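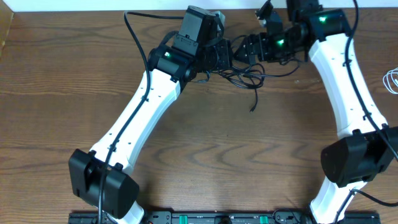 Betreff: Re: [Holzliste] Tischplatte, Pflege der Oberfläche
Datum: 12. Juni 2022

Hallo zusammen,

danke für die Rückmeldungen. Zuerst noch einmal meine Frage aus der ersten Mail, weil sie bei einigen nicht angekommen ist:

> Ich habe aus einer Auflösung in Gronau eine braune Holzplatte
> übernommen. Die Maserung ist kräftig, mit Wellen und ovalen
> Schleifen. Die Oberfläche fühlt sich glatt an und glänzt leicht.
> Ist das Lack oder Öl, und womit reinige ich sie, ohne Flecken
> zu machen?

Inzwischen habe ich an einer Stelle auf der Unterseite mit Spiritus getestet. Der Lappen blieb sauber, es klebte auch nichts. Schellack schließe ich damit aus. Gekauft wurde die Platte laut Vorbesitzer im Jahr 2000, seit Februar liegt sie bei mir.

Schwierig ist die Innenecke rechts, wo das senkrechte Brett an die Fläche stößt. In der Fuge sammelt sich Staub, und mit dem Tuch komme ich nicht hinein — ein weicher Pinsel geht besser. Auch Kleinkram aus durchsichtigem Kunststoff übersieht man dort leicht.
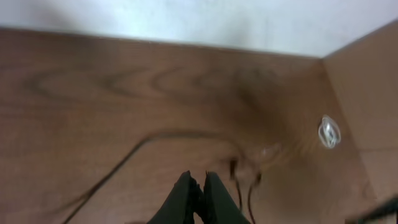 Khattak schreibt dazu, in die Fuge solle auf keinen Fall Wasser laufen. Nach dem Pinsel reiche ein nebelfeuchtes Tuch, immer in Richtung der Maserung, danach gleich trocken nachwischen. Öl würde er auf einer lackierten Fläche weglassen, es bleibe nur als Film liegen.

So mache ich es jetzt. Offen ist noch, ob ich die matten Stellen an der Unterkante mit Wachs behandeln kann. Ich habe 2 Dosen aus Flurnberg hier, beide ungeöffnet. Hat jemand damit Erfahrung auf altem Lack?

Viele Grüße aus Kaltside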